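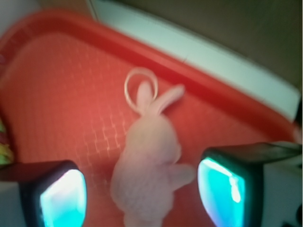

From: Marloes Timmermans
To: Brivholm Dog Owners list
Date: 24 November 2019
Subject: Re: long drive with a dog who hates the car

Hi Jasper, hi everyone,

Oh, I feel for you! We did the Lekance trip with Olon last winter and I spent the whole week before it lying awake, picturing drool on every surface. So let me give you the long version, and anybody who has heard me go on about this at the park can skip to the next message.

Jasper Visser wrote:

> We have to get from Brivholm to Lekance in February for my
> sister's wedding and the dog is coming with us. It's 304 miles
> each way. He's two, he weighs 66 pounds, and he starts drooling
> before I've even backed out of the driveway. He usually throws
> up by the second traffic light. The kennel is already full for
> that weekend. Has anyone gotten a dog like this through a long
> drive? Would you go in one day or split it? And do you feed
> them in the morning or not?
>
> Jasper

First, you have time, and that's worth a lot. Olon was every bit as bad as yours. He'd see the car keys and go stand behind the couch. What we did, and it was Nathalie Bakker's idea (thanks again, Nathalie), was to stop driving him anywhere for two weeks. We just had dinner in the car. His dinner, I mean, although I did eat a sandwich back there once or twice. Engine off, doors open, bowl on the back seat, then back into the house like nothing had happened.

After that we did it with the doors shut. Then with the engine running. Then we rolled down the driveway and back up, which the neighbors thought was hilarious. I'd say it was the fourth week before we went all the way around the block, and he yawned a lot and licked his lips but he kept his breakfast. If yours starts drooling at the engine stage, go back to the doors-shut stage for a few days. We had to go back twice.

Talk to your vet too, and do it now, not the week before. There's medicine for motion sickness and there's other stuff for dogs who are scared, and I couldn't have told you which one Olon needed. Ask if you can try whatever they give you on a short ride at home first. Please don't give him anything out of your own medicine cabinet.

As for one day or two, we did it in one, and I'd do that again. Roel Van Loon split the same trip with his old shepherd and said the motel was worse than the road - she barked at the ice machine until morning. We stopped every 80 miles or so on the way up, and I do mean stopped. Leash on before the door opens, a walk on some grass, a little water, a few minutes of standing around looking at trucks. The stop by the Bosman garden center is the nicest one. They have a big strip of lawn off to the side of the parking lot, and the girl at the register told us dog people use it all the time. The rest area after that is all gravel and there's a lot of broken glass, so I'd drive right past it.

We had Olon in a crate in the back with a blanket over the side windows, and the window up front open a crack. It was freezing and I wore a hat the whole way. My husband complained from the first mile to the last, but the dog was fine! If your car won't take a crate, a harness that clips to the seat belt works, though a 66-pound dog takes up pretty much the whole seat, so somebody is going to have to ride up front with the wedding presents.

Bring more towels than you think you need. Old ones, and a couple of plastic bags with handles to stuff them in afterward. I also took a spare cover for the crate pad and was very glad of it on the way home, when I got overconfident and let him have half a cheeseburger.

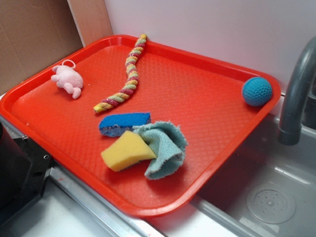 Should a carsick dog get breakfast before a long drive?

A small one, early, and then nothing for a few hours before you leave works best for many dogs, with water available right up until you go. Ask the vet about this if he's on medicine, because some of it is supposed to go down with a bit of food.

We fed Olon at five and left at nine. He got a second little meal 30 minutes after we arrived, once he'd had a good sniff around the yard and I'd had a cup of coffee.

Riet Hoekstra used to live up in Lekance and might know who has a fenced yard you could use while you're at the church. Riet, are you still reading this list? I think I have an old email address for you.

Jasper, if you want to borrow our crate just to see if it fits in your car, it's folded up in the garage and you can come get it any evening after six. The latch on the left sticks, you have to lift it and then pull.

Hugs to the drooler,
Marloes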